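Planning and buying guide for hand-held gripper stations
Section 3: Before you order
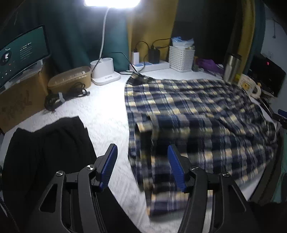
3.1 Who should read this section

This section is for the person who must prepare the budget and the order list. If your station is already delivered, please go to Section 4. The text was written by Paavo Ikonen and checked by Maiara Frota from the Prondent purchasing desk.

3.2 Decide the task first

1. Write down in one sentence what the grippers shall do. "Folding shirts on a table" is a good sentence. "Household work" is too wide, and you will buy the wrong parts.

2. Decide if one hand or two hands are needed. Clothes are nearly always a task for two hands. Put two grippers on the list from the beginning, as a second one ordered later has its own delivery charge.

3. Choose the pads. For cloth we recommend the ribbed soft pads. Smooth pads cost less, but thin fabric slides out of them easily.

Note: Pads are wearing parts. Calculate 3 spare pairs for each gripper and put them in the running costs of the first year.

3.3 Measure the place

4. Measure the table when it is in its normal state, with the lamp, chargers and boxes where the people usually keep them. A shirt spread out flat needs more width than most buyers expect, and a second garment waiting at the side needs its own place.

5. Check the surface. A light cloth on the table gives good contrast with dark clothes. Take it from the household budget if you can, it does not need to be a special product.

6. Count the sockets you will need. Screens, lamps and chargers fill a power strip quickly. We advise to order one strip more than the plan says.

Caution: Do not lead cables over the part of the table where fabric will be moved. A pad can close on a cable together with the cloth.

Caution: A desk lamp standing close to a white cloth can make a part of the picture too bright. Plan a lamp with adjustable neck and try it before you order the same model for all stations.

3.4 Make the budget

7. Fill in the budget sheet in this order:

Grippers, one pair: 2,000 euros
Screen, stand, cables and lamp: 1,000 euros
Spare pads and pivot screws: see the Prondska price list
Delivery and customs: ask for a written offer

The sums are for one station and without tax. If you order 7 stations or more, please ask Hermans for a project price before you send the order.

Note: Parts shipped from Asia can need longer time in November. The order should be confirmed before the end of the summer if the station must work before the new year.

3.5 Before you sign

Compare the offer with your list line by line. Look especially if the pads are included with the grippers or sold separately, as both versions have almost the same order name. Keep one signed copy at the station and send the other to purchasing.

Continue with Section 4, Unpacking and first assembly.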